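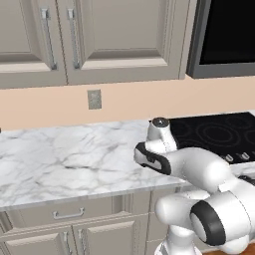 HASTHAM, November – Manura has put its kitchen simulation pack on general sale, after a year in which only a few university labs could get it. The pack gives developers a set of furnished kitchens in which a simulated robot arm can practice reaching, opening cabinets and working close to a cooktop before any code is run on a real machine.

A one-year license costs $600 per seat, or $380 for schools. It comes with 80 kitchen layouts, and buyers can change cabinet finishes, countertops and handle styles in each one.

"Drawer pulls were the thing customers kept asking us for," said Kerubo Lema, product manager at Manura. "Every handle in the pack is a separate part, and you can swap it."

Lihua Mao, who tested the pack for the Distberg training center, said setup took her a morning. She found the lighting controls slow and the manual thin on cooktops. Manura said a longer manual will go out to license holders by email – at no extra charge.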